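Oil finish cure times, second round
13 August 2022

The first coat of Saha went on at 2000 grit, too fine in hindsight. A burnished surface takes up very little oil, and the excess stays tacky for days. I have gone back to stopping at a coarser grit and wiping off after 30 minutes. 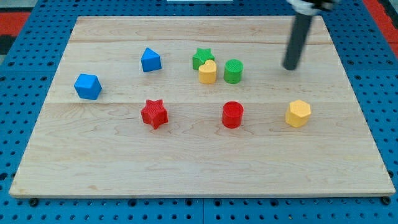 Humidity matters more than the can admits. My shop sat at 44 percent all week and the second coat still needed two full days before it would sand to powder – any gumming on the paper means wait.

Hala Tarawneh asked whether thinning the first coat helps. It penetrates faster, but I have not measured a difference in the final cure. I'll repeat the test in October with the heat on.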